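Cluvunar HG-2 Hand-Held Gripper

Demonstration tool for tabletop handling work
Sold by Joubert. Configured and supported by Fitport.

Overview

The HG-2 is a two-finger parallel gripper carried by a person instead of an arm. The operator squeezes a trigger, the fingers close, and the onboard camera records the work from just behind the fingertips. The recordings are used to train a robot arm fitted with the matching Cluvunar end tool, so that the arm sees its work from the same viewpoint the operator had.

The tool is meant for small and medium household objects: tableware, trays, utensils, bottles, boxes, folded cloth. It is not rated for hot cookware, blades or anything under pressure.

The HG-2 replaces the HG-1. Fingers and pads are interchangeable between the two. The trigger assembly and the camera bracket are not.

Finger mechanism

Each finger is driven by a pair of links, inner and outer, pivoting in brass bushings. The linkage keeps the pad faces parallel through the full stroke. Full opening is 90 mm. The bushings are pressed in at the factory and are not a user-replaceable part. If play develops at a pivot, send the finger set back to Fitport for rework. Do not add oil. Oil works its way to the pads and grip is lost.

The links and finger blocks are printed in a filled nylon. Light scratching of the finger blocks is normal and does not affect function. A crack at a bushing seat does, and a finger with one should be taken out of service.

Pads

Pads are screwed to the fingers and can be changed with the driver supplied. Two types are offered.

Standard pad: general use, first choice for flat-sided objects and for rims.
Soft pad: thinner face with more give, for narrow objects such as rods and utensils.

Pads are sold in packs of 16. Mixed packs are not available. Change both pads of a pair at the same time, even when only one is worn, or the grip point will sit off center and the recordings will not match those made earlier in the set.

Handling notes: trays and thin rods

Most questions sent to Fitport concern two kinds of object, low rims and thin round stock, so they are covered at some length.

For a tray, approach the rim with one finger over the tray and the other outside it. Bring the tool down until the pads are level with the rim, then close. A corner is harder than a straight run, since the pads are flat and the rim is curved, and the tray can turn in the grip. Practice on the straight run first. On a glossy or satin tray, watch for reflections in the recording. A strong reflection under the left finger can hide the gap that the arm will need to judge.

For a thin rod or utensil, center the object between the pads before closing. The pads give slightly and hold the object in a shallow notch. Close slowly. A fast close tends to push the rod to one edge of the pads, where it can roll out. Keep the rod in line with the tool where possible. Objects held at a steep angle are harder for the arm to repeat.

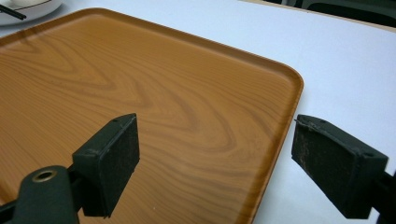
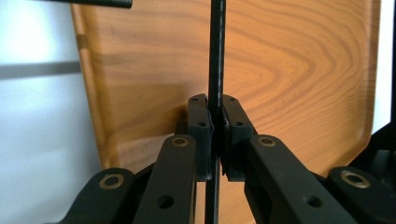
Dark gripper fingers at work over a wood-grain surface.

Do not use the closed fingers to push or lever a heavy object. The links are strong along the direction of grip and weak across it. Side loads are the most common cause of returned finger sets.

Camera and recording

The camera is fixed to the bracket behind the linkage and looks forward between the fingers. Focus is set at the factory and locked. Both fingertips should remain in view through the full stroke. If one drops out of view, the bracket has moved and must be squared up with the gauge supplied before any more recordings are made.

Recording starts and stops with the thumb button. A short tone marks each. Files are written to the internal card and copied over the dock. The tool does not record sound.

White tables give good separation between object and background but are easy to overexpose. Reduce the room lights before changing the exposure setting. Changing exposure in the middle of a set is allowed, but the Dristness import software will flag the files and ask for confirmation on each one.

Specifications

Weight with camera and battery: 691 g
Maximum opening: 90 mm
Battery run time: 6 hours
Bushings: brass, pressed
Pads: screw-fixed, standard or soft
Charging: dock only
Trigger: left or right hand, no change of parts

In the box

HG-2 tool with standard pads fitted
One pair of soft pads
Charging dock and cable
Pad driver
Bracket gauge
Printed setup card

The carrying case is sold separately. It holds one tool and one dock.

Care

Inspect the pads before each session. Dust and crumbs collect on the faces, and a dusty pad slips on smooth objects at grip levels that would normally be enough. Wipe with a dry lint-free cloth. If that does not clear it, use a cloth slightly damp with water and let the pad dry fully. Solvents lift the adhesive layer under the pad face, starting at the corners.

Replace a pad when the edge peels or when the surface has gone smooth in the middle. Scuffing and small marks alone are not grounds for replacement.

Store the tool with the fingers open. Leaving it closed for long periods sets a crease in the soft pads.

Service and training

Fitport offers a half-day operator session on site or at its workshop, led by Lesego Van Wyk. It covers trigger control, object approach, the bracket check and how to judge a recording as usable. Groups are limited to six operators. Sessions start at 9 a.m. and a table, chairs and a wall outlet are all that is needed on the customer side. Customers are encouraged to bring the objects they plan to work with.

Rework of finger sets is done in the order received. Tools sent in with the camera still mounted are accepted, but the bracket will be reset as part of the job and the customer should repeat the gauge check on return.

Technical questions about the linkage or the import software go to Gleice Paiva at Fitport. Please give the serial number, printed inside the battery door, and the firmware version shown at startup.

Ordering

Order through Joubert by account or by written quote. Finger sets, pads and docks are stocked parts. Complete tools are built to order - lead time is confirmed on the quote. HG-1 owners can order the HG-2 trigger assembly only as part of a full tool. Pad orders for the HG-1 should use the HG-2 part numbers from April onward.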